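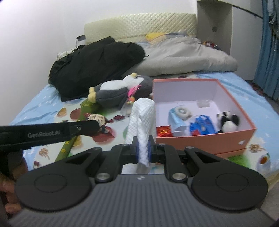

A bed in use as a sorting surface, with an open box, a white towel, plush toys and a heaped black jacket.

Bed sorting

Bed sorting (also bed staging, or in older household manuals "laying out") is the practice of using a made or half-made bed as a temporary work surface for tidying, folding, packing or deciding what to keep. It is found wherever there are beds and more belongings than shelves. The method needs no equipment beyond the bed itself and is usually begun in the late morning, by people who believe it will take an hour.

The term is sometimes applied to any pile of clothes on a mattress. Writers on the subject generally reserve it for piles that somebody intends to do something about.

Terminology

The phrase "bed sorting" was popularized by Dörte Hagedorn in her handbook The Horizontal Cupboard, which devotes four chapters to the bed and half a page to the desk. Hagedorn distinguishes between the sort, in which objects are moved from one place to another by way of the bed, and the spread, in which objects arrive on the bed and stay there. She notes that every spread she was shown had been introduced to her as a sort.

In the Niltside area the practice is called "making the island." Movers in the same district use "island" for any heap that has to be lifted before the mattress can be carried out, and charge for it.

The surface

A double bed offers a large flat area at a comfortable height for a person who is kneeling or sitting, and an uncomfortable one for a person who is standing. It is soft, so dropped objects rarely break. It is also soft in the sense that everything placed on it slides gradually toward the heaviest thing.

A fitted sheet is the preferred covering. Flat sheets bunch, and a comforter left in place swallows small items, which are then recovered at about bedtime by foot. The usual first step is therefore to fold the comforter and push it to one end, where it becomes a second surface and immediately collects a cushion and whatever was in the sorter's other hand.

Patterned sheets divide opinion. Bogumił Marciniak, a former hotel linen manager whose Notes on the Made Bed is still in print, advised against them on the grounds that socks vanish into a busy print. A light blue sheet with cartoon fruit and teacups, such as the one in the photograph, would have met with his disapproval twice, as he also held views on cartoons. Parents' guides tend to favor prints, on the theory that a child will help for longer if there is an apple to put things on.

Method

Most published versions follow the same order.

The bed is cleared of nightclothes and the bedding folded back. Large soft things, such as jackets and pillows, go to the edges. Towels and other flat textiles are folded first and stacked, as this produces visible progress at little cost. Waffle-weave towels hold a fold well, and a thick one can be stood on its edge for a moment while room is found for it. Terry towels fall over.

Small items come next and are gathered into an open container. Anything left over is looked at for a while.

Hagedorn recommends working from the foot of the bed toward the head. Marciniak recommended the reverse. Neither gives a reason, and their followers have corresponded on the matter at length.

The box

Nearly all accounts include a box, generally a nice one that something else came in. The box with a separate lid is the standard form, and it is common to set the box on its own lid while filling it, which keeps the lid from being mislaid and gives the arrangement a certain dignity.

The box is meant to hold one kind of thing. In practice it takes whatever fits. The pictured example holds a small panda plush, a folded or bundled piece of blue cloth and a red-and-gold packet, among other items, and is typical in that no single label would cover them. Anneliese Ehlers, who inventoried household boxes for the Nultarach Museum of Domestic Life, opened 129 of them and recorded 3837 objects. She sorted these under headings of her own, the largest of which, at 2368 objects, was "other." The museum has since asked her to look at it again.

Lidded boxes made for the purpose are sold by several firms. The Lusine line by Schwerdtfeger, in pastel cardboard, came with printed tabs reading "letters," "ribbons" and "photographs." Secondhand copies usually turn up with the tabs unused and batteries inside.

Plush toys

Plush toys present a recognized difficulty. They are light, clean and easily moved, and should by rights be the first things off the bed. They are commonly the last. A small one may go in the box. A larger one, such as a penguin, is laid on its side next to the box and worked around.

Saadet Erdem's essay "Bear, Remaining" argues that the plush toy is the only object in the sort which already lives on the bed and so cannot be put away by being taken off it. Critics have replied that this is true of pillows as well. Erdem's answer was that people do not apologize to pillows when they lean on them.

The jacket

A jacket is present in most bed sorts and belongs to none of them. It is put down at the start, or by a person passing through, and heaps itself over the pillow. Handbooks agree that it should be hung up before anything else is attempted. They also agree, with some weariness, that a wardrobe within a few steps of the bed makes no difference.

Completion

A bed sort has a natural deadline, and this is widely cited as its chief advantage over the floor, the dining table and the spare room. The bed will be needed by night. Zachary Lapointe, who kept a diary of his own efforts through one November, logged 32 sorts and described nine as finished. In the rest, the contents were transferred to a chair (see Chair, bedroom) and returned to the bed the following morning in much the same order. Lapointe maintained that this counted as rotation.

Sleeping beside an unfinished sort is possible in a double bed and is discussed frankly in Hagedorn's third chapter. Long rolled or cylindrical objects should be moved to the floor first.

Criticism

Objections are mainly hygienic, concerning shoes, suitcases and anything with wheels. A second group of critics holds that the bed hides the size of the task, as a quantity of goods that would look alarming on a table looks merely cozy on a mattress. Marciniak considered the whole practice a misuse of bed linen. His daughter reported that he folded his own shirts on the ironing board, which he kept on the bed.

See also

Chair, bedroom
Drawer, miscellaneous
Folding (textiles)
Headboard
Things behind the headboard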